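4. Collecting the demonstrations

4.1 How the student project was set up

We had better begin by saying that the Cludeck project was never meant to be a data collection effort of any great size. It grew out of a second-year practical class in which students are asked to build something that moves, to make it do one useful thing, and to write up honestly what went wrong. For several years the class had used a small fixed arm bolted to a bench, and for several years the students had told us (kindly, but in growing numbers) that most of their term went on waiting for a turn at it. A hand-held gripper seemed a friendlier way in. A student who can hold the tool can give a demonstration, and the arm, which we still have and are still fond of, is then only needed at the end, when there is a trained policy worth trying on it.

The tool we settled on is called Carrier. It has a camera with a very wide lens fixed to its body and looking out past the fingers, so that the same picture is seen whether the gripper is being carried about by a student or mounted on the arm. The first version was put together by one group over a single term, and the present one is the work of the group after them, who kept the general shape and changed nearly everything inside it. We let each group choose its own names, and the software that sorts and trims the recordings is accordingly known as Hurar, for reasons that were explained to us once and which we have since forgotten.

4.2 Rooms and tasks

Early on we made the mistake of recording everything in the teaching laboratory. It was handy, the light was even, and the students could leave their things out overnight. The trouble showed itself as soon as a policy trained there was taken down the corridor, where the arm would reach with great confidence for a spot a hand's width to the side of the cup. From then on we asked the class to go out and find other rooms, and they took to this with more energy than we had bargained for. Vovance, a small firm with a shared workspace near the campus, let the class use its floor in the afternoons, and a good part of the material described in this section was gathered there.

The tasks were kept plain on purpose. Students picked up a light object from a table, moved it to a marked place and let go of it, or else turned an object so that its label faced a given way. Neither task would impress anybody who works on manipulation for a living, but both have the great merit that a beginner can tell at once whether they have been done properly. We also left each table as it was found, as far as we could, and asked the students to work around whatever happened to be standing on it.
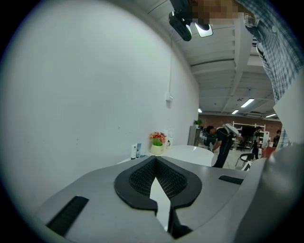
Figure 3. View from the hand-held gripper at one of the recording tables.

Background variety was something we argued about a good deal among ourselves, and the students argued about it rather better than we did. One group held that a clean table against a plain backdrop would give the policy the easiest possible start, and that clutter could be added later once the basic reach had been learned. Another group wanted the clutter from the first day. In Figure 3 the round table carries a pot of artificial flowers, a white bottle with a dark label and two small upright tubes, while the open-plan room goes on well past it with people in it, and it is easy to see why the second group thought such a place worth the walk. In the end we let both have their way, with each group preparing its own training set and each swearing by it for the rest of the term. The comparison that came out of this is given in Section 5, and we shall only say at this point that it was closer than either side had hoped.

4.3 What was recorded

Across the term the class made 2,369 recordings. Many of these were very short, for a student who fumbled the grasp was told to stop, put the object back and begin again as a new recording, and no attempt was made to save on storage. Hurar threw out 522 of them automatically, nearly always on account of the tracking having been lost part of the way through. This happened most when the gripper was swung quickly towards a bare stretch of wall, where the camera has very little to hold on to, and students who had been caught out once or twice soon learned to bring the tool in more slowly and at a slant. We did wonder whether to stick paper markers up in every room, and decided against it, as the markers themselves would then have become part of what the policy learned to look for.

A further 210 recordings were set aside by hand. The rule for doing so was written by the students and ran to half a page. In short, a recording was put aside if the object had been let go before it was resting on the table, if a second hand had helped, or if the person reviewing it could not say what the person holding the gripper had been trying to do. That last point caused some lively conversation, and we have kept it in the rule precisely because it did. Reviewing was done in pairs, with neither student in a pair having made the recording in front of them.

4.4 Teaching the class to use the gripper

We had supposed that holding a gripper would need no teaching at all, and we were quite wrong. New users tend to move as they would with their own hand, which is to say quickly, with the wrist turning all the way through the reach and the eyes already on the next thing. An arm cannot always follow such a path, and even where it can, the camera sees the object only for a moment before the fingers close. We now spend the whole of the first session on slow practice without recording anything. Students work in turns, one holding the tool and one watching the live picture on a laptop, and the one watching is encouraged to say out loud when the object has slipped out of view.

The finger pads deserve a word as well. The first set was cut flat, and smooth objects turned in the grip as they were lifted, so that the label task was close to hopeless. The present pads meet in a V and are lined with a textured mesh, and the students who tested them reported far less turning, though thin objects held near the bottom of the V are still a nuisance. Several pads split at the rim during the term and had to be replaced, and we would advise any class following us to make a good many spares before the first session and to keep them in a labelled box, where people can find them without asking.

At the end of term 58 recordings were held back entirely, all from tables that appear nowhere else in the set, and these were used for checking only. The students were not told which tables had been chosen until their policies had been handed in. One group guessed correctly all the same, having noticed which tables had been left off the booking sheet, and we have since changed the way the sheet is laid out.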